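Research Technician, Pavement and Surface Water (fixed term)

Indham Institute for the Built Environment
Department of Urban Drainage, Skuststead campus
Reference: 222
Posted: 04/05/2023

The Department of Urban Drainage seeks a full-time Research Technician to support field measurement and laboratory testing on the Abdella project. The appointment is for two years from August, with the possibility of extension subject to funding. The post is based at Skuststead. Remote work is limited to data processing and reporting days, agreed in advance with the line manager.

Background

Abdella is a study of rainfall runoff from large paved areas. Most drainage guidance treats a paved plaza as a single sealed surface with one runoff coefficient. Field data collected during the pilot phase suggest that joint width, joint fill, slab settlement and local slope produce differences within a single site that are large enough to affect the sizing of channels and inlets. The main phase will measure these differences on several sites and feed the results into a revised version of Urell, the department's in-house runoff model.

The pilot phase covered one site and one rainfall season. Instruments were installed at 17 points, and a total of 192 storm events were logged. The quality of the record is uneven. Early events were affected by clock drift in two of the loggers, and part of the successful candidate's first months will be spent checking and, where possible, correcting these files.

Sites in the main phase are paved with concrete slabs, clay brick or natural stone. All are open to the public during working hours, and the work has to be planned around pedestrian access. Open plazas with few obstructions are preferred for the runoff plots, as tree cover and overhanging structures complicate the rainfall input.

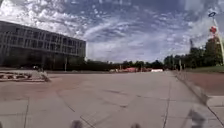
Jussara Moura writes that applicants from the pilot round most often asked how much of the week is spent outdoors, and that her answer is about half from spring through fall and much less in winter, when the time goes to sieving joint material and cleaning data. She adds that the outdoor share depends on the forecast and can change at a day's notice, so anyone who needs a fixed weekly pattern should raise this at interview.

Duties

Install, level and maintain tipping-bucket rain gauges, flow meters and soil moisture probes.

Carry out infiltration tests on paved surfaces using single-ring and double-ring methods, and record results on the standard sheet.

Survey slab levels and falls with a total station. Training will be given where needed.

Take samples of joint sand and bedding material, and run particle size and permeability tests in the laboratory.

Download logger data, run the standard checks and flag gaps or outliers before files go into the Urell database.

Keep calibration records for all field instruments. Flow meters are calibrated before and after each season.

Prepare method statements and risk assessments for site visits, and arrange access with site managers.

Assist with short technical reports and figures. Contribution to journal papers is credited with authorship where the input meets the department's policy.

The post does not include teaching. The technician may be asked to show visiting students how the equipment works, normally two or three times a year.

Requirements

A degree or technical diploma in civil engineering, hydrology, environmental science or a related subject, or equivalent work experience.

At least one year of practical work with field or laboratory instruments.

Competent use of spreadsheets and basic scripting in Python or R.

A full driver's license. The department van is manual transmission.

Ability to lift and carry equipment of up to 50 pounds over short distances, with a second person for heavier items. Applicants who need adjustments to the field duties should contact us - several tasks can be reassigned within the team.

Experience with any of the following is useful but not required: total station surveying, low-power data loggers, runoff modeling, permeable pavement testing.

Terms

The working week is 37.5 hours. Some early starts are necessary, and storm call-outs outside normal hours are repaid as time off at one and a half times the hours worked. Call-outs are shared on a rota and are not scheduled during annual leave. Salary is on technical grade 5, with the starting point set according to experience. Protective clothing and boots are supplied. A relocation allowance of up to $1,000 is available against receipts for candidates moving to Skuststead from outside the county.

How to apply

Send a single PDF containing a cover letter of no more than two pages, a resume and the contact details of two referees to the Indham recruitment office, quoting the reference above. The cover letter should describe one measurement task you have carried out, the instrument used, and how you checked the result. Applications without this will not be scored. Degree certificates are not needed at this stage.

Shortlisted candidates will be invited to the campus for a 40-minute interview and a practical exercise. The exercise consists of setting up a rain gauge and reviewing a short data file with known faults. A laptop is provided, and candidates may use either scripting language or a spreadsheet. Travel costs within the country are reimbursed at the standard rate.

Technical questions about the post may be sent to Jussara Moura, Department of Urban Drainage. Questions about contracts, work permits or the application form should go to the recruitment office.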